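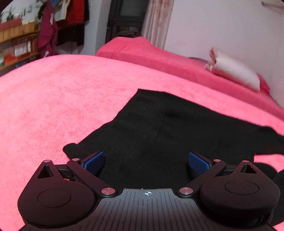

Seit September habe ich eine Bettdecke auf Probe, und ich soll darauf besser schlafen. So steht es jedenfalls auf der Verpackung. Die Firma heißt Hestero, die Decke kostet 200 Euro, und sie soll die Temperatur »intelligent ausgleichen«. Was daran intelligent sein soll, konnte mir auch die Hotline nicht sagen.

Ich bin bei solchen Versprechen misstrauisch. Meine Großmutter hatte eine Winterdecke und eine Sommerdecke, und wenn ihr im April zu warm war, hat sie ein Bein rausgestreckt. Das mache ich mit der Hestero jetzt auch.

Rosalía schwört auf ihre. Sie schläft seitdem durch, sagt sie - allerdings hat sie im selben Monat auch den Kaffee nach 17 Uhr gestrichen. Auf meine Frage, was davon nun geholfen hat, wurde sie etwas einsilbig.

Auf der Webseite stehen 1.134 Bewertungen, fast alle mit fünf Sternen. Ich habe eine Weile darin gelesen. Auffällig viele Leute schreiben schon nach der ersten Nacht, und nach der ersten Nacht in frischer Bettwäsche schlafe ich auch unter einer Pferdedecke gut.

Zurückgeben kann ich sie noch fünf Wochen lang. Den Karton habe ich aufgehoben.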